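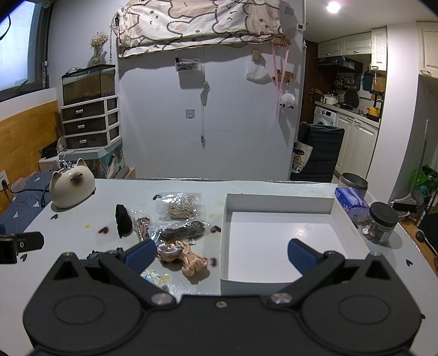 Help desk > Crafts and Hobbies > Selling and Shipping

Storing cord and beads for a small craft stall

I have been making bracelets and key cords for a few years and I'm taking a table at the Holgate market in December. My stock of supplies has gotten out of hand. I keep the cord in clear plastic bags so I can see the color, but the tan cord is a tangle in its bag and I lose time every evening picking it apart. The dark brown braided cord is in a bag of its own, and so is a brown beaded strand. I also have roughly 3,000 loose beads in jars. Is there a cheap way to keep cord from knotting, and should I change how I store the rest before I start making stock? I have 30 dollars to spend.
Fergus Swanson

Afia Lamptey
Wind it. Cord dropped into a bag in a heap will knot every time the bag gets moved. Cut cards from a cereal box, put a notch in each end, wind the cord flat and tuck the tail into the notch. Write the length on the card. Then it can go back in the same bag. Braided cord is stiffer and you can coil it – one twist tie at each side is enough. For beads, jars are fine at home but bad at a market. I use a fishing tackle box with a lid that shuts tight. Leave finished strands tied off at both ends until you need them.

Tahsin Biswas
i just buy new cord when it gets that bad

Finlay Matheson
Agree with the cards. Old thread spools work too if the cord is thin. I would not spend the whole 30 on storage. Keep some for price tags and change for the cash box. Waxed cord should stay out of the sun – mine went sticky on a windowsill.

Contact us | Copyright Wodby Help Pages | Back to top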